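Istham Residents' Forum > Shared Facilities > Kitchenette, second floor

Subject: Proposed standard for crockery and the drying rack

Posted by: H_Poulain (Facilities Liaison)
February

Residents are invited to comment on the following proposal before it is entered in the house rules. The second-floor kitchenette serves 14 units. At present there is no written guidance on which items remain at the counter and which are returned to the cupboard after washing.

The proposal is that each shared place setting consist of one plate, one bowl and one mug. The floral-rimmed plates would be retained, together with the yellow bowls and the blue mugs. Items outside this set would be stored by their owners in their own units.
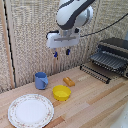
It is further proposed that washed items be placed in the rack immediately and removed by 9 p.m. The wooden counter is to be wiped after each use. It was last oiled in February, and standing water will mark it.

Comments may be posted in this thread.

Hervé Poulain

----------

Posted by: unit29

I support the evening deadline. I do not support limiting the shared set to one bowl per setting. Several residents prepare breakfast for children and require a second bowl. Would the Liaison consider this?

----------

Posted by: C_Barbier

With respect to the previous post, additional bowls were the cause of the difficulty last year. They were left at the sink overnight and the rack could not be used by anyone else. One bowl per setting is sufficient if it is washed after use.

I would, however, ask for the rule on the rack to be reconsidered. Plates should go in the rack. Mugs and bowls can be dried by hand and put away directly. The rack stands against the back wall, and when it is filled with mugs there is no room left for the larger plates.

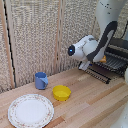
Black wire rack on the kitchenette counter, with mug, bowl and plate.

I have no objection to the remainder of the proposal.

Capucine Barbier

----------

Posted by: Rolland_228

I disagree with drying by hand. Shared dish towels are seldom changed, and air drying is the cleaner method. If space is the concern, a second rack should be purchased. Gristora lists a two-level model that would suit the corner.

----------

Posted by: C_Barbier

A two-level rack would reduce the counter further. The matter of towels can be addressed by adding them to the laundry rotation, as is already done on the first floor.

----------

Posted by: unit29

I would accept the towel rotation. My request for a second bowl stands.

----------

Posted by: H_Poulain (Facilities Liaison)

Thank you for these comments. The text has been amended as follows.

Plates have priority in the rack. Mugs and bowls may be placed there when space allows and are otherwise to be dried by hand. Dish towels will be added to the laundry rotation. The purchase of a second rack is not approved at this time.

The request for additional bowls remains open. Residents who require one are asked to write to me with their unit number.

----------

Posted by: Rolland_228

Please record my objection to the decision on the second rack. I will raise it again when the kitchenette budget is reviewed.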